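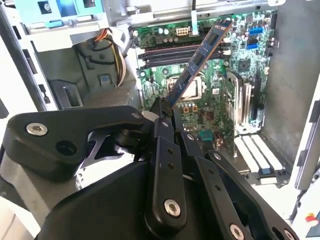
Does the Kimwood mask order cover the bus?

Our city council passed its mask order on 23 April 2020 and I've read it twice. It says "indoor public places" and then goes quiet on transit. I ride the 68 to Trusach every morning – do I need one on board or just at the station?

Kenji Iwasaki

Yes, wear it on board. I called city hall and they read me section 2, transit's in there with the stores.
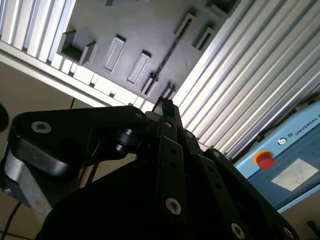
They also told me kids under 2 are exempt, so my little guy is off the hook!

D'Souza

I heard the fine is $299?? My driver wasn't wearing one either so who knows.

Pindent rider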